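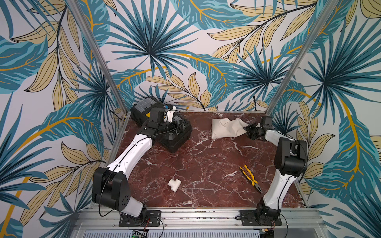
What memory should I fit to the Skotell K2 mainboard? A matched pair of unbuffered DIMMs in slots A2 and B2, with A1 and B1 left empty.

Skotell K2 mainboard, revision 2
Supplied by Majumder Components, Kestby

The K2 is a micro-ATX board for office and light workshop machines. Firmware is held in a socketed flash chip and can be updated from a USB stick formatted as FAT32. Boards shipped after July carry firmware 826, which adds a manual fan curve and corrects the colour order on the RGB header.

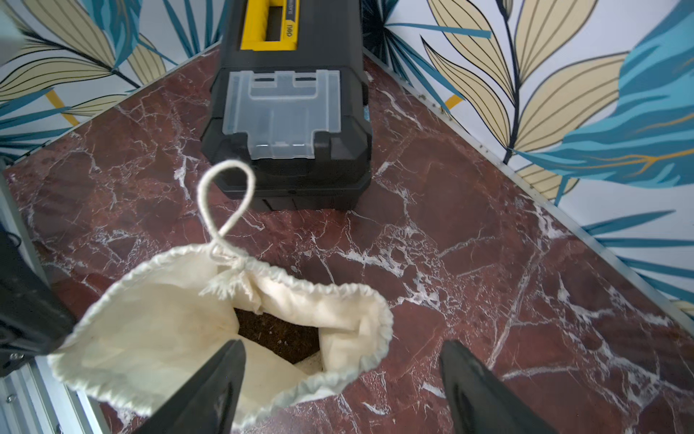

Elmarie Adams writes that her board lost its boot order after the update to 826 and kept it once she had loaded defaults, saved, and entered the order again. We now recommend the same steps to all buyers. Settings saved under older firmware are not carried over.

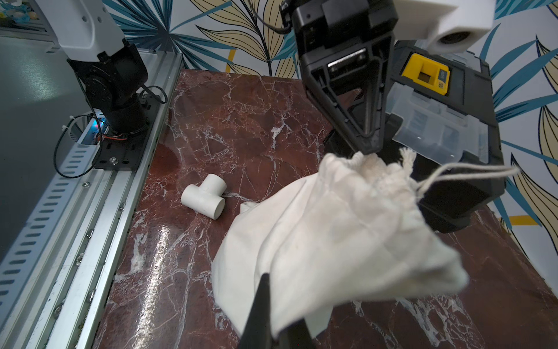
Cotton drawstring bag, off the table

Fan control
Each of the four headers can be set to voltage or PWM mode. The minimum duty in PWM mode is 35 per cent - lower values are accepted by the menu but ignored by the controller. The maximum is 100 per cent. Step-up delay is set in seconds and applies to all headers.

The Cludotier monitoring utility reads the two temperature sensors, but it cannot write fan settings. 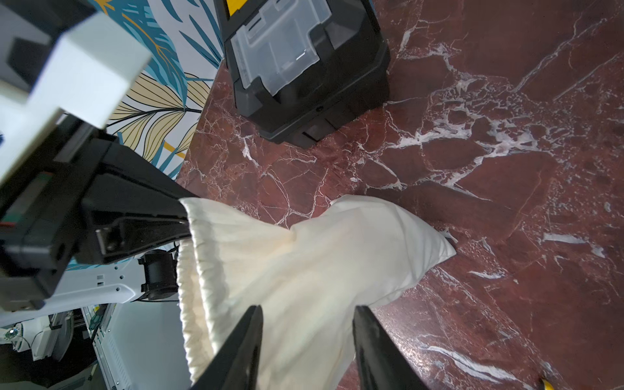

Changes made in the fan menu take effect on saving, without a restart. Changes to memory timing need a full power cycle. If the board fails to start, move the CLR jumper to pins 2 and 3 with the power lead removed, then return it to pins 1 and 2.

Page revised 2 Apr 2019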